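How to set up click and collect for a small electronics store

Orders online, pickup at the counter. Quick version, 25 minutes if your stock list is clean.
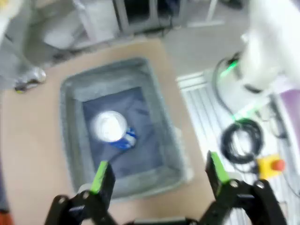
Tirnier Seol

21/03/2019

Assuming you already sell online and have one physical store. More than one, do the main store first and copy the settings over later.

What you need

Admin login for your shop software. I'm using Skustau, menus will differ a bit elsewhere.
A stock count you trust. Do it after closing.
A shelf behind the counter. Label printer, or just a marker.

Step 1. Add the store as a pickup location

Settings, then Locations, then Add. Type the address exactly as it is on your map listing, customers copy and paste it into their phones. Ours is the Irnthorpe branch so that's the name I gave it. Tick "Offer pickup". Save. Skustau does not save by itself on this page, lost mine twice.

Step 2. Split the stock

Open Inventory and give the store its own column. Phones, tablets, laptops, chargers, all of it. Anything with only one left on the shelf, switch pickup off for now. Someone will buy it in person while the online order is coming thru.

Demo units: take them out of the count completely. Don't forget the ones in the window.

Step 3. Set the hold time

Default is 5 days. I use 3. Long enough for people who work weekdays, short enough that a new phone isn't stuck in the back while a walk-in asks for it. Expired orders should go to "refund and restock". Check that box, its off by default.

Step 4. Fix the emails

Two messages matter. "We got your order" and "Ready for pickup". The first one must say DO NOT COME YET or people show up in ten minutes. The second needs opening hours, order number, and what to bring. For anything over $70 we ask for photo ID. Below that the order number is enough.

Keep the ready email short. No promos in it.

Step 5. Set up the counter

Shelf in order number order, last three digits big on the label. Accessories go in the same bag as the device, sealed. Scan at handover, not when you pack, otherwise the system thinks it's gone and you can't find it again for a return.

Step 6. Test it

Buy a cheap cable yourself. Real card, real order. Watch the stock drop, wait for both emails, pick it up, then refund it. If the ready email never shows up, look under Notifications, the pickup one has a seperate switch.

Problems

Pickup not showing at checkout: product is missing a weight. Weird but yes. Put any number in.

Wrong tax: location has no zip code.

Order stuck on "preparing": someone closed the tab before pressing Confirm. Reopen, press it again.

Returns for pickup orders work the same as store sales, use the Returns tab on the register. Trade-ins don't work with pickup yet, turn those off before September if you do a back to school push.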